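The Slack Thread 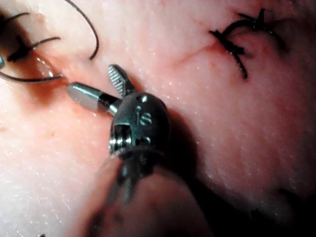

"What does the planner do when it loses the thread?"

"It holds still, opens the jaw and asks for a new estimate."

Solomiia Harasym had written that answer into the manual herself, and now she was saying it out loud to Afshin Shojaei, who had been at Judton for 17 days and still read manuals.

"And if the new estimate is wrong?" he said.

"Then it reaches for the wrong place."

She ran log 2848 again. The thread tracker drew a green line along the suture, lost it where it passed over the dark fold, and picked it up on the far side. Between the two it had guessed. The guess was a straight line. The thread was not straight.

"It thinks it's tight," Afshin said.

"It always thinks it's tight. Hryhorii wrote it that way. He had 100 milliseconds per cycle and a straight line is cheap."

Hryhorii Dmytriv had left for Prullus in May. His comments were still in the code. The one above the gap function said: fine for now.

Afshin pulled the function into his own window and read it twice. He asked whether he could replace the line with a curve, fitted to the visible parts on both sides, with the length held to whatever the tracker had last measured. She told him to try. She went to get soup from the place on the corner, and when she came back he had a curve that looped the wrong way and went under the tissue.

"It needs to know where the surface is," she said.

"We have depth."

"We have depth where it isn't shiny."

He ate half her bread while he thought about that. At seven Svitlana Dovhaniuk came by to turn off the lights and left them on.

By nine the curve stayed above the surface. It was slow on the first cycle and all right after that. He ran log 2848, then 2975, which had failed the same way. In 2975 the planned grasp point moved four millimeters to the left and landed on the thread.

"Run it on the others," Solomiia said.

"All of them?"

"All of them. I'll read them Saturday."

He started the batch. Then he scrolled up, deleted Hryhorii's comment, looked at the empty line for a while, and put it back.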